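Home & Laundry > Folding and Storage

Striped towels wont stay square, what am I doing wrong

mothballs58
Got a set of pale blue stripy towels, Prumora I think, label's gone. Bought 4. Folded in half, then thirds, and by the time I've got the last bit over the corners are miles out. Ridges seem to push it off line every time. Do you fold with the stripe or across it?

Started on the floor as there's more room: 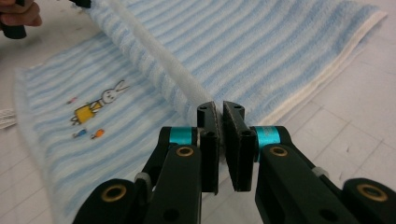

tavum_tess reckons the floor is half your trouble. Get it up on a table, you can't pull an edge straight when you're bent double. And go with the stripe first, always.

pegbasket
Disagree. Across first. With the stripe you get a long thin sausage and it flops when you pick it up.

tavum_tess
Only if you pick it up too early! Long edges in, smooth, THEN ends.

mothballs58
Right, table it is. Padded top so it doesnt slide about, towel lengthways, ribs running away from me.
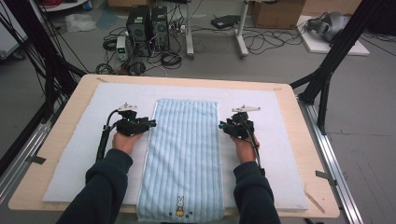

Long edges first then, as per Tess. The bunny end is the one I want showing on the shelf so thats nearest me. Will try it pegbasket's way after, to be fair to both.

Mahuika_Jo
Do you tumble them? Mine went skewed in the wash, no amount of folding fixes that. Lay it flat and check the hems line up before you blame yourself.

mothballs58
Line dried. Hems look ok to me. Done a few goes now, still get a lump in the middle wherever I let go too soon.

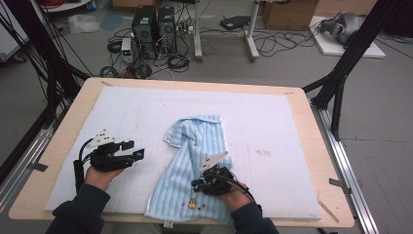

Think I'm going to stick with long edges first and just slow down a bit. Airing cupboard shelf is narrow so thirds has to be the last fold whatever happens.

pegbasket
Roll them. 2 mins and done.

mothballs58
Not rolling them, they fall off teh shelf

Tags: towels, folding, airing cupboard

Related threads
Vanix airer, worth it?
Fitted sheets, I give up
Getting towels soft without softener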